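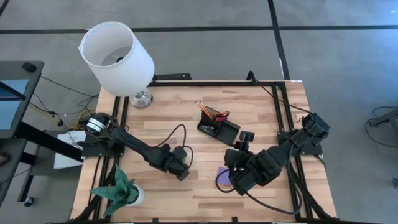 Dos brazos, una mesa y mucha paciencia

Quien entra por primera vez en el laboratorio de Elaseo suele preguntar por los motores, y es comprensible, porque los brazos negros llaman la atención enseguida. Pero lo que de verdad quita el sueño al equipo es Sarkent, el programa que decide cuál de los dos se mueve, cuándo lo hace y por dónde pasa sin enredarse con el otro.

El planificador calcula hasta 200 trayectorias candidatas para cada gesto y se queda con la más tranquila, que no siempre es la más corta – algo que costó lo suyo aceptar en una casa donde gustaba tanto la prisa. Todo cabe en unos 25 milisegundos, y el control se ocupa después de los pequeños temblores y de las correcciones de última hora.

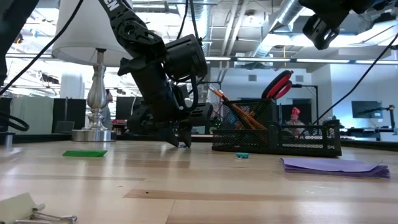

La percepción es harina de otro costal. Un organizador de malla lleno de lápices, por ejemplo, confunde a los sensores de profundidad con una facilidad pasmosa, y en la versión 47 hubo que rehacer medio módulo de segmentación por culpa de esos huecos diminutos. En septiembre llegará la siguiente, con un visor nuevo para repasar los planes descartados, que buena falta hace.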